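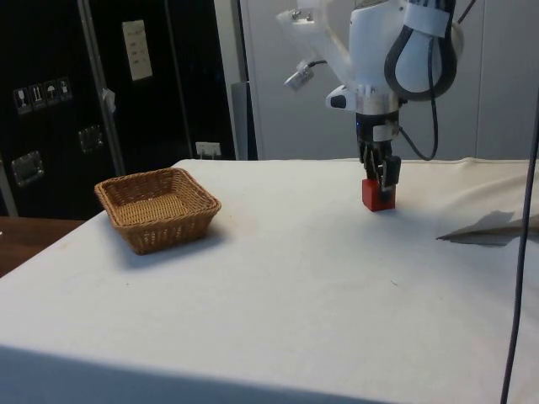

## Is the Jodbridge heritage walk worth your morning?

The new leaflet promises 38 points of interest between the old quay and the top of the town. I walked the lot in May and I'd put the number worth crossing a road for at 8. The rest are mostly plaques, and several of those tell you what used to stand on the site before the car park.

Start at the quay by all means. The steps are old, the view up the river is good and it costs nothing. The leaflet says smugglers landed brandy on them, but every river town says that, and I'd like to see a name or a record before I repeat it to visitors.

Bevel Lane is the best stretch. It's steep, crooked and still has people living in it, so keep your voice down before nine. The Salazar bakery halfway up is billed as "legendary". It sells a decent cheese roll. Get there early if you want one.

I'd skip the guided version. Kirnero Tours charges £5 for 40 minutes, and on my morning the group never got further than the market cross. The "secret courtyard" in their advert has a signpost pointing to it.

Wear shoes with some grip, as the cobbles by the chapel are uneven. The toilets marked on the map were locked when I passed at 11am, and the nearest others are back down at the quay.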